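Your questions about staying at Rutside House

Hello, and thank you for thinking of us! We get a good many emails before people arrive, and most of them ask the same handful of things, so Jucélia and I have sat down with a pot of tea and tried to answer them properly. If yours is missing, do write or ring and one of us will get back to you, usually the same evening once the kitchen is tidy.

What time can I arrive?
Rooms are ready from three in the afternoon. If your train gets in earlier you're very welcome to leave your bags in the hall cupboard and go for a wander, and the café at Drendel does a lovely soup if you need somewhere to sit for an hour. We lock the front door at eleven, but every guest has a key, so please don't rush your supper on our account.

How do I find you?
Come out of the station, turn left, and follow the lane past the chapel until it forks. Take the lower fork (the upper one looks more promising, and leads to a farmyard and a very loud dog). The 65 bus stops at the bottom of our drive, though it doesn't run in the evenings, so if you're coming late it's best to book a taxi before you set off.

What is breakfast like?
Generous, we hope! Osvaldo Barros does the cooking and he bakes his own bread, so there's always toast, along with eggs, porridge, fruit and whatever jam is open. It's served from half past seven until ten. Do tell us when you book if there's anything you can't eat, as the nearest decent shop is a fair drive away and we'd like to have the right things in.

Can I bring my dog?
Yes, in the two garden rooms, and we charge £12 a stay towards the extra cleaning. We ask that dogs stay off the beds and aren't left alone in the room at mealtimes. There's a tap by the back step for muddy paws, and a pile of old towels next to it that you needn't be shy of using.

Do you take a deposit?
We do, £60 for each room, and it comes off your final bill. If you have to cancel and let us know a fortnight ahead, you'll have it all back. Closer than that we'll try to fill the room, and if we manage it we return the deposit just the same.

Is the house suitable for someone who finds stairs hard?
The garden rooms are on the ground floor and have walk-in showers, and the dining room is on the same level. There is one shallow step at the front door, with a rail. The upstairs rooms are up a rather steep old staircase, I'm afraid, and there's no lift, so please mention it when you book and we'll keep a garden room for you if we possibly can.

Should I bring slippers?
We ask everyone to leave outdoor shoes in the porch, as the floors upstairs are old and mark easily, so slippers or a pair of indoor slides are a good thing to pack. Thick socks do perfectly well too, and Ebony, who looks after the rooms, will thank you for either.
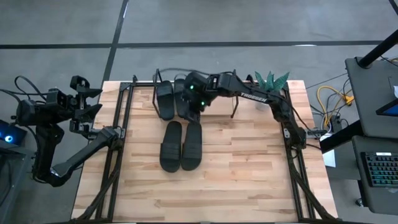
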